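News from the Prundthorpe manipulation group

Teaching a robot which way round a block goes

Readers of this newsletter will remember that our group spent most of last winter on one small question: how can a robot learn to lift a part from a board without disturbing its neighbours, and also remember which way round the part was standing? We now have a first result. It is a modest one, but we think it is useful for others who work with small parts in narrow spaces, so I will try to explain it without too much mathematics.

The task is called Hater inside the group, after the planner we built for it. On a small board there are blocks which have one coloured end and a pale body. Beside the blocks there are short pegs, and these limit where the fingers of the gripper can go. A block must be gripped, lifted straight up and put down again in another place with the coloured end pointing in the direction which was asked for. For a person this is very easy. For a learned controller it was, until recently, quite a bad problem, and the reason is mostly that the controller was trained on pictures from one camera only.

A camera which looks at the table from outside sees the whole layout, but the arm covers a part of it very often. A camera near the gripper sees the fingers and what is between them, but it loses the blocks which are far away or already outside its view. Each of the two views is wrong in its own manner. Earlier work, also our own, usually joined the two pictures at the beginning and hoped that the network would sort it out. We found that the network becomes lazy in this case. It trusts the outside view nearly all the time, also in the moments when the arm is standing in the way.

Our method, which we call late voting, keeps the two views separate for longer. Each view makes its own guess about the place and the direction of the block, together with a number that says how sure it is. Only after this are the two guesses joined. If the outside view is blocked, its number should fall, and then the view from the gripper decides. If both are unsure, the arm is told to move back a little and look again. This last rule was added quite late in the project and it gave more improvement than anything else we tried.

All the training was done in simulation. We made 1000 layouts, with the light coming from different sides, so that the shadow of the arm falls over the board in many ways. Shadows were a real trouble for us. In the first version the controller treated the border of a dark shadow as if it was the side of a block, and it closed the fingers on nothing. We considered removing the shadows from the simulator - this would have been one line in a settings file - but then the controller would have learned a world which does not exist in any workshop. So the shadows stayed, and we made them harder instead. 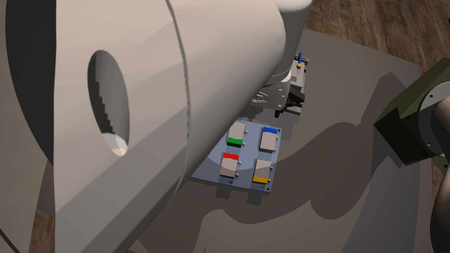
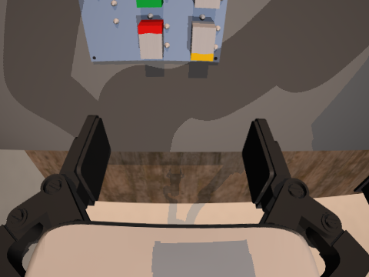 The Hater task in simulation, from the outside camera (first) and from the gripper camera (second).

For the test we used 374 layouts which the controller had never met. With the two pictures joined at the beginning, the typical error was a block put down in the correct place but turned the wrong way. With late voting this kind of error became rare. What remains is mostly contact with the pegs: the finger goes down slightly too far to one side and touches a peg before it reaches the block. We do not count this as a success even when the block is lifted afterwards, and I would ask colleagues who compare their numbers with ours to use the same rule.

There are also things that did not work. We tried to let the two views exchange their guesses several times before the final vote. It made the system slower, and the result was a bit worse, which we do not fully understand. Our best explanation is that one sure but mistaken view persuades the other one. The notes from these trials are in the Oberholzer archive, in the folder with the same name as the task, and anybody in the group can read them. Please do not repeat these trials without reading the notes first, it cost us roughly 11 weeks.

The next step is the real arm in the Mukavham laboratory. We expect that the camera near the gripper will need a new calibration, and that real metal will shine more than ours does. The plan is to begin in October with a single block and only afterwards fill the board. We also want to try parts without any coloured end, where the direction can be seen only from the shape. I am less hopeful about this one, but it is what our partners ask for most.

The simulator settings and the test layouts can be had by writing to the group address. If you already have an older copy, please delete it, as the position of the pegs was corrected in the meantime and results from the two versions cannot be compared.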